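7 min read

August, late, kitchen table, tea gone cold already

So I finally dragged the blue out of the closet. I've been saying I would since spring and I think the only reason it happened this morning is that I was looking for the vacuum bags and the whole top shelf came down on me, pillowcases and all. I stood there with the blue over one shoulder like a toga and thought, well, fine, it's today then!

I should write down where it came from while I still remember, because I asked Gudrun last week and she had it completely wrong (she thinks we got it on the ferry trip, and we did not, we got nothing on the ferry trip but sunburn). It was from the closing sale at Griltent, the fabric place down by the water in Skomelside, the summer Leonora was staying with me. Everything was in heaps. There was a bin of ends by the door with no labels, and you paid by the armful, more or less. Leonora bought buttons. I bought the blue because I put my hand in the bin and it was soft and I didn't want to take my hand out again. That's the whole story. 27 dollars, which felt like a lot for something I couldn't name, and I've never once regretted it and never once used it either.

What color is it, though. I keep calling it navy when I talk about it and it isn't navy at all, navy is nearly black and sad in the evening. It's a proper royal blue, deep, the kind you'd put on a king in a school play. In the closet it looked darker. I put it on the bed first, by the window, and it lit up the whole room, and the green quilt next to it looked like something you'd wipe a dog with. Sorry, quilt.

And it's got that bit of fuzz to it. You can tell it's woven if you get close, but there's a softness sitting on top, so that when you drag your palm one way it goes a little darker and the other way a little lighter. Or I imagined that. I spent far too long testing it. The oatmeal boiled over.

Anyway. The plan, such as it is, is a cover for the Flunotden. I love that couch, I'll fight anyone about that couch, but the arms are finished. The left one especially, where I lean to read. You can see the weave giving up. I've had a tea towel over it since Christmas and a tea towel isn't a solution, it slides off every time I reach for my glasses, and Vilgot puts it back on upside down with the lobster facing the wall. I looked up what a new cover costs from the store and then I closed the laptop and went and stood on the balcony for a bit.

Plan B is curtains for the little room. Plan C is a coat, which is Siv's idea, and which I'm trying very hard not to think about, because once I think about a coat I'll want the coat, and then the couch goes another winter with a lobster on it.

I measured. I measured the couch twice and got two different answers. The seat is easy, it's a box, but the back has that slope and I never know whether you measure along the slope or straight up as if the slope weren't there. I called Rima, who has done this for a living after all, and she said along the slope, always along the slope, and then add for the tuck. How much for the tuck? "More than you want to," she said. I wrote 5 inches. I've underlined it. She also said to wash the cloth before I so much as look at the scissors, and I said of course, as though I'd been planning to, and I hadn't been at all.

Which brings me to the washing question, and I've gone back and forth on it all day. If it shrinks, I want it to shrink now and not when it's sewn onto something. That's obvious. But if it loses the softness I'll cry, I really will. I don't know what it's made of! The bin had no labels. Rima told me to cut a corner off and wash the corner, measure it before and after, and rub it dry on a white sock to see if the color comes off. That's so sensible that I was a little annoyed. I found a corner that's already crooked, where somebody at the store hacked it off the roll, so I won't lose anything. I'll do it tomorrow with the cold wash. 4 inches each side, so that the sum is easy afterward.

Then came the business of laying it all out. My living room floor isn't big enough for anything honest, so I pushed the couch against the radiator, rolled up the rug, and moved the plant to the bathtub, where it looked very glamorous. I swept first. Then I swept again because of what came out from under the couch, including the good pencil, a cough drop, and the instruction booklet for the Lindqvist, which I've been missing for so long that I'd learned to thread the machine by swearing at it. I sat right down on the floor and read it. There's a dial for heavy cloth. There has been a dial for heavy cloth this entire time.

I wanted it flat, and flat it would not go. It's been folded into the same square for years and it remembers. I'd smooth one side out with my forearm, feeling very professional, and a ridge would pop up on the other side. I tried walking on it in socks. I tried the big dictionary on one end and the cast iron pot on the other, and then I lifted the pot and there was a ring of pot-shaped dent that took a while to go. I don't dare iron it until I've done the corner test. Steam from the kettle, held well off, maybe? Gudrun's mother used to hang things in the bathroom while somebody took a long shower. But the plant's in the tub.

In the middle of all this the buzzer went, and it was Siv with plums. She came in, took one look, and lay down on it. Shoes off, at least. She said it was wasted on a couch. She held a bit of it up under her chin in the hall mirror and I have to admit she looked wonderful, she's got that gray hair now and the blue next to it was something else. We ate plums over the sink, far away from the cloth, like two people handling explosives. She started in on the coat again, big collar, big pockets, no lining, and I said Siv, it would go fuzzy at the cuffs in a week, and she said so would anybody.

I did promise her the leftovers, whatever they come to. A hat maybe. She doesn't wear hats.

After she left I did the chalk. I'd been looking forward to the chalk! I've got the white one and the yellow one and I tried both along the edge where it'll be hidden in the seam. The white shows up beautifully but it gets down into the fuzz and I had to go at it with the clothes brush to get it out again. The yellow just looked like I'd dropped egg. So it's white, and lightly, and only on the wrong side, if I can decide which side is the wrong side. I've looked at both in daylight and by the lamp and I can't tell any difference worth mentioning. I put a safety pin in one and declared it the wrong side. Somebody has to be in charge.

I drew the pieces out on newspaper too, since that's what Rima does. The arms are the hard ones. They curve at the front and there's a seam going around the curve that I've never properly noticed in all my years of sitting there, and now I can't see anything else. I pinned newspaper to the arm and traced it with the good pencil and tore it, and pinned it again and tore it somewhere new. The third one held. It's got half a crossword on it. 13 down was "upholsterer's nail," if you can believe that, and I didn't know it. I'll have to ask Vilgot, he's the one who does them in pen.

He came home around six, stepped over the newspaper arms, and asked where we were supposed to sit. Fair question. We had supper on the balcony with plates on our knees and it was so warm and still that I forgot about the couch altogether for an hour. Swifts screaming over the roof. He thinks the blue will be too much in that room with the yellow lamp. I think the yellow lamp will finally have something to talk to. We've left it there. He did go in afterward and put his hand on it, though, and leave it there a good long moment, so I know I've got him.

Things to do tomorrow, before I lose my nerve: wash the corner. Buy thread, and take a scrap along to match it, don't guess like with the green. New needles, the thick ones. Call Rima back about whether the nap runs up or down on a seat (do you want it smooth when you sit down or when you get up?? I'd have thought down). Return Siv's plum bowl. Take the plant out of the tub so a person can bathe.

I ought to fold the blue up again for the night, but I can't face putting that crease back in after I worked so hard at it. So it's staying out, just bunched up loose however it wants to lie, and we'll walk around it. I keep going in to look at it. With the lamp on, all the little folds go dark on one side and bright on the other and it's hard to believe I kept it on a shelf.
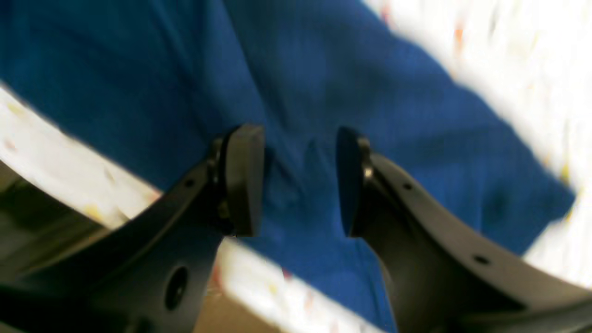 And I still think curtains would be quicker. Straight lines, no arms, no slope, done by the weekend. But then I'd have to sit on that couch and look at them. Bed now. Vacuum bags!! I never did find them.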